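The tune that lives in my left ear

January 2020

So I have had the same song stuck in my head for 13 days now and I've decided to write about it in the hope that it goes away. (It won't. I know it won't.)

The song is "Sudulness," and before you go looking for it, please don't, you'll catch it too. It was the opening number in a show my community choir put on in June, a very earnest piece by our director, Oluf Vestergaard, about a made-up island where it rains all the time and everyone is sad in a pleasant way. The chorus is two lines long. It goes up where you expect it to go down, and then it just sort of stops, like somebody who walked into the kitchen and forgot why. I think that's the trouble with it! My brain wants to finish the thing and there isn't any finish, so round it goes again.

I was perfectly fine all summer and fall. Then a couple of weeks ago I was in line at the pharmacy and the man in front of me had a box of Tumex under his arm, some kind of vapor rub, and the word had the same bounce as the first two notes. Tu-mex. Su-dul. That was it, that was all it took. I hummed it to the cashier. I hummed it in the car with the radio ON.

I've had earworms before, of course. When I was 15 I had the Rarnico Carpets jingle for most of a school year. If you grew up near me you just sang it, sorry. "Rar-nee-co, wall to wall to wall." My brother used to wait until I was almost asleep and then whisper only the first syllable through the door. I have never fully forgiven him and he still does it at Thanksgiving.

Anyway, I've been asking people what they do about theirs, and everybody has a cure and every cure is different. My mother says you have to sing the whole song out loud, start to finish, one time, with feeling. I tried that on Tuesday in the shower and it only taught me the second verse, which I had managed to forget. Now I've got both.

My friend at work swears by chewing gum. Something to do with your jaw being busy, so you can't sort of mouth along without noticing. I will say this one helped a little -- I got a good stretch of quiet out of a stick of cinnamon gum, and then the flavor ran out and back came the island and the rain.

My sister-in-law does math in her head, which sounds worse than the song.

And then there's the replacement method, where you pick another tune and play it until it pushes the first one out. This is the one I've put the most work into. I started with hymns, moved on to old TV themes, and spent an entire Saturday on one waltz. What happens to me is that they join up. By dinner I had the waltz going underneath and Sudulness floating on top, and they fit together, and I'm sorry to report it was kind of lovely.

I did find out some things about when it's worst. It's worst when my hands are doing something boring. Dishes, folding, brushing the dog. It's bad when I'm walking, because of the rhythm of it, and on stairs it's terrible. It's almost never there when I'm reading something good or when I'm trying to follow a person's story. So a half-busy head is the danger, I think. A head with nobody at the front desk.
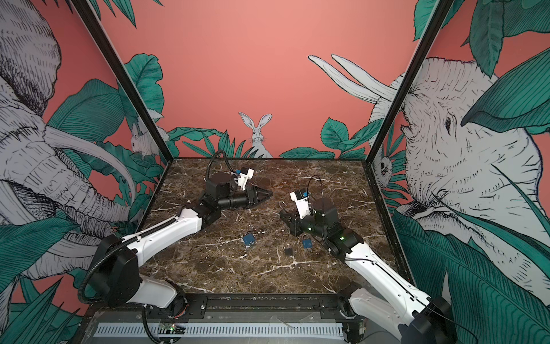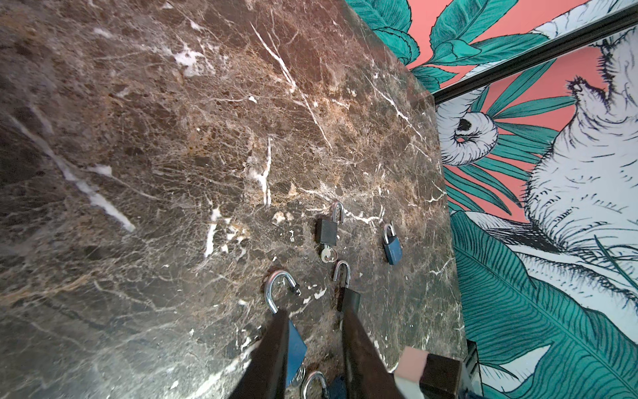
The jungle wall and the white arms in the first one, the padlock on the marble in the second.

I did call Oluf in the end. I thought the composer might have some kind of antidote, like with snakes. He was so pleased! He made me hold while he went to get his wife so I could tell her too. Then he said that there was an ending, once. The chorus used to have four lines, and he took out the last two because the altos kept coming in early (I'm an alto, and we did, we absolutely did). He offered to play it to me over the phone, and I said yes please, and I put him on speaker and sat down on the stairs.

It's a nice ending. It comes down in little steps and lands where you want it to. I cried a tiny bit, I don't know why, I was tired.

And for the rest of that evening I had silence. I did the dishes in silence. I went up the stairs and down the stairs to test it. I went to bed and lay there thinking how roomy it was in there.

The next morning I woke up with all four lines.

So that's where we are. The choir starts up again soon at the hall on Villanueva, and Oluf is talking about bringing the song back with the full chorus, since I "responded so well." There are 20 of us on the list so far and I intend to stand next to every one of them and hum. If you have a cure I haven't tried, leave it in the comments, please, even the silly ones. A reader wrote to me once that she got rid of a song by eating a raw onion, and I laughed at the time, but I bought onions yesterday.

Next week I'll go back to the soup posts, I promise. I still owe you the one with the barley.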